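Old office computers find a second life at Turport

The repair workshop at Turport has started to take apart and renew used office computers, which were given by the trading company Pelomex when it moved to smaller rooms in December. The machines will go to families and to pensioners who have no computer at home.

Pelomex gave the towers without any data on them, and the workshop checks this once more before a machine leaves the house. "The drives are the first thing we look at," said Ute Janssen, who leads the workshop. "If a drive is good, we erase it again and it goes back in. If it makes a bad noise, we do not discuss long."

Many of the towers are from Dell, and Mrs Janssen is glad of it. The hard drives sit side by side in a metal bay and are held by blue plastic latches, so a beginner can find the right place to pull. The power supply and the memory take a little more patience – and also good light on the table.

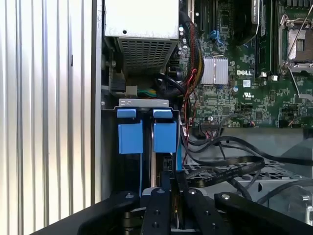
Evening course begins with 4 places

Together with the repairs, Turport offers a course for people who want to learn the work. It has 4 places in each group and goes over 2 evenings. On the first evening the participants open a tower, clean it and learn the names of the parts. On the second they put in a drive and install the system.

Shafiq Weerasinghe took part in the first group. He had never opened a computer before. "I was afraid to break something with the cables," he said. "Now I have done my own one at home also, and it still starts."

The course is free of charge, but the workshop asks for a small gift towards spare parts. The company Alirex has paid 2000 euros for new drives and for screwdrivers.

Who would like to receive a computer can write to the workshop or come in the afternoon from 2 o'clock. Monitors are at the moment not needed any more. Keyboards with a cable are very welcome – the box with them is almost empty.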